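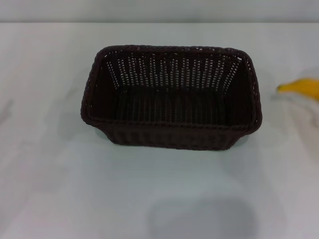
Staltholm, the kitchen and tableware shop that has been looking after home bakers from the same corner premises for longer than most of its customers can remember, is very pleased to announce the return of its Bread Table, a season of free morning get-togethers for anyone who bakes at home, or would like to, or simply enjoys eating what other people have baked. The idea is as simple as it was when it began. You bring a loaf, or some rolls, or the remains of yesterday's tea cake, you put it out with everyone else's, and you sit down and talk about it over a pot of something hot. A plain dark brown basket with a good thick braided rim, wide enough for a round loaf and a few rolls tucked in beside it, is all the serving ware anyone needs, and the shop has always felt that bread looks its best in something woven, on a pale table, with very little fuss made of it.

The new season opens on August 1, 2019 and carries on until the middle of December, when it will close with the usual festive morning of spiced buns, fruit loaves and whatever else people have been saving up recipes for. Last season the Bread Table welcomed 845 visitors over its whole run, which was a great deal more than the shop had laid cups for, and there were mornings when latecomers ate their toast standing up between the casserole dishes. To make things more comfortable, Staltholm has cleared the back half of the ground floor and brought in more seating, so that people can stay as long as they like without feeling they are in anybody's way.

Joining in once again are two neighbours whose help has made such a difference. Fotel, the small mill shop two streets away, will be supplying flour for the baking demonstrations and will send along paper bags of its wholemeal, rye and strong white for visitors to take home and try. Sitthichai, the family restaurant across the road, is opening its kitchen for four of the mornings, and will be showing how to make soft steamed buns, coconut bread and a flatbread that can be cooked in a dry pan in the time it takes to boil a kettle. Those who came to the steamed bun morning last year will know to arrive early, and possibly to skip breakfast.

Alongside the get-togethers, the shop is bringing out the second edition of its recipe booklet, gathered entirely from people who have come to the Bread Table. Visitors handed in 483 recipes, some typed, some on the backs of envelopes and one written on a paper napkin with a good deal of jam on it, and reading through them has been one of the great pleasures of the spring. It was quite impossible to print them all, so the booklet holds a selection, with plenty of everyday loaves that can be made with what is already in the cupboard. There is a potato bread that keeps beautifully, a seeded loaf that needs no kneading at all, and a cheese and onion plait that the shop staff have now made so many times that they no longer look at the page. The booklet costs £9, and every penny left over after printing goes to the Lirner community kitchen, which cooks hot lunches for older people in the area and is hoping to replace its main oven before the winter. 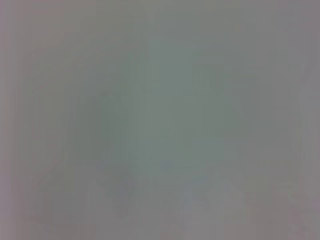
Do I need to be a good baker to come along?

Beginners are every bit as welcome as people who have been baking all their lives, and you are free to come with a shop-bought loaf or with nothing at all. Each morning has a helper at the table who can talk you through a first loaf from start to finish, and there is always somebody nearby who has had the very same trouble with a flat top or a doughy middle.

The mornings start at 10 and there is no need to book, except for the four at Sitthichai, where space in the kitchen is limited and names will be taken at the Staltholm till. Children are welcome with a grown-up and will be given their own lump of dough to shape. Please label anything you bring with its main ingredients, and mention nuts, sesame, eggs and milk in particular, so that everyone can help themselves safely. The ground floor is step-free from the side entrance, and the staff will gladly carry a heavy tin in from the car if you ask at the door.

A full list of mornings and themes, including the sourdough starter swap and the ever-popular scone morning, can be picked up from the shop counter or from Fotel. Copies of the recipe booklet will be on sale at both shops from the opening day and at the Lirner community kitchen during lunch hours. Editors who would like a review copy, or who would like to come along to one of the mornings and try the potato bread for themselves, are warmly invited to call in at Staltholm and ask for the Bread Table team.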